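Mukik Soft Goods Sorting Project, Flondau Site
Progress report to the Breathnach Fund, second reporting period
Prepared by Saoirse McGrath, with input from Prakash Gounder and Ita Mac Suibhne

1. Status

The sorting cell at Flondau has been in daily use since the start of this period. It picks donated plush and soft fabric goods from mixed lots and passes them to the manual grading bench. Work packages 1 and 2 are closed. Work package 3 (job design and training) is open and on schedule. Work package 4 (shift trials) started one month late, owing to a delay in the delivery of spare finger plates.

The cell handled 1,110 pieces in the last full month of the period. The target in the grant agreement is 2,000 pieces per month by close of project. The shortfall is mostly stoppages at the pick stage, covered in section 2.

2. Picking

Dark pile fabric remains the hardest class of item. The folds give the wrist camera few usable edges, and white print on the same cloth is often read as a separate piece. The fingers close on whatever ridge is nearest the center, and with large pieces this may be a fold that carries little of the weight.

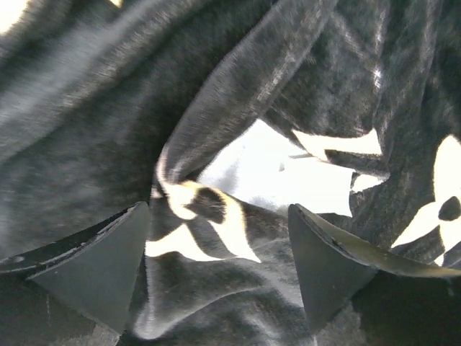
Figure 1. Wrist camera view, dark fabric with white print, fingers at the cloth.

Two changes were made. The approach angle was reduced for items that fill most of the camera view, and the closing speed was cut. Operators had asked for the second change in the previous period, after several seams were pulled open. Torn seams are now logged by the grader on the shift sheet, so that the rate can be compared between settings. The log is not yet long enough to report.

Finger wear is higher than planned. Prakash Gounder inspects the plates at the start of each shift and replaces them when chipping reaches the contact face. A harder coating was quoted by Ustine but has not been ordered — the cost would have to come out of the training line.

Mixed lots give a different problem. Where black plush lies against lighter pieces, the system separates the colors well enough but cannot tell whether a white part belongs to the toy or to its neighbor. The rule for now is to pick, lift and let the operator decide from the screen.
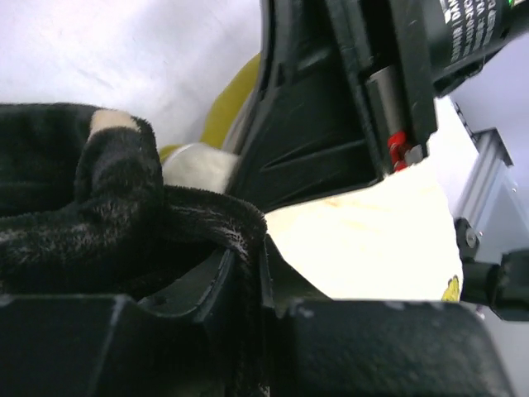
3. Effects on staff

Before the cell was installed, four people stood at the intake table and sorted by hand for the whole shift. Two now work at intake, one supervises the cell and one has moved to grading. No positions have been cut, and the site agreement rules out cuts before the end of the grant.

The intake staff report less bending and less dust exposure. These are their own statements from the interviews held by Hermine Aebischer; no measurements have been taken. The same interviews raised three points against the new layout:

- The cell supervisor works alone for long stretches. Rotation was every four hours and is now every two.
- Calls for a decision on screen arrive in bursts, which makes it hard to take a short break. A hold button was added in December.
- Graders receive pieces one at a time and can no longer see the whole lot. Aidan Brennan is testing a small buffer tray of 20 pieces.

Pay grade for the supervisor role has not been settled. The role is currently paid at the intake rate with an allowance. The staff side has asked for a separate grade, and Mukik management will respond before the next report.

4. Training

All intake and grading staff have completed the basic module. The second module covers clearing a stoppage, plate replacement and restart. It was shortened after the first group found the software part too long, and the time saved went to practice at the cell. Ita Mac Suibhne has rewritten the restart card in plain wording, and it is fixed to the cell door.

5. Budget

Spending stands at 50 percent of the award. Spare parts are over plan and travel is under. We request approval to move the unspent travel amount to spare parts.

6. Next period

- Complete the shift trials, including the late shift.
- Report the seam damage log by setting.
- Decide on the buffer tray.
- Repeat the staff interviews with the same questions.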